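Filed under: Out and About — Community Visits

The Sikemville community kitchen opened its doors on 26 January 2019, and I drove over from Salazar with Felicidad Talavera to see how they run the place. The building was a bakery until the owners retired, and the old flour hoist is still bolted to the back wall. Parking is on the street. We walked 4 blocks.

Dexter Aquino took our group through the cold room first. It holds 3000 litres of stock in winter and is kept locked outside delivery hours. Most of the produce comes from Joleo, a growers' group west of town, and the rest from grocers who phone when they have a surplus. Dexter spent a good while on labelling, which was useful to me as ours is a mess.
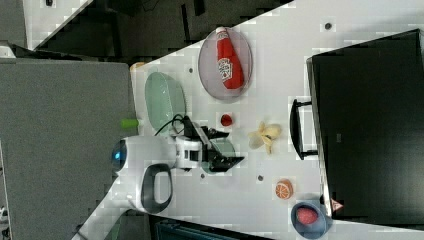 Meals go out Tuesday to Friday. Last year the kitchen served 1178 households, some of them once and some every week, and the menu is planned 11 days ahead so the drivers can be booked. Ada Monti does the planning on paper and types it up later. She would like a second oven — the present one came with the bakery and has a cold corner.

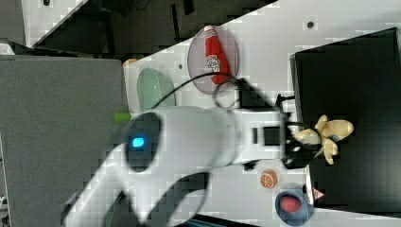

Cleaning was the part I had most questions about. Benches are wiped down before and after every shift, and the cloths are colour-coded and washed on site. Ada prefers pale surfaces for any work area because spills show up quickly, and a white tabletop like the one in the photo would suit her fine. Our own benches are dark green and I have never trusted them.

Tea was served in the front room with date squares. Mark Anthony Dalisay has offered to send us the labelling sheets, and Felicidad is going back in a fortnight to ride along on a delivery run.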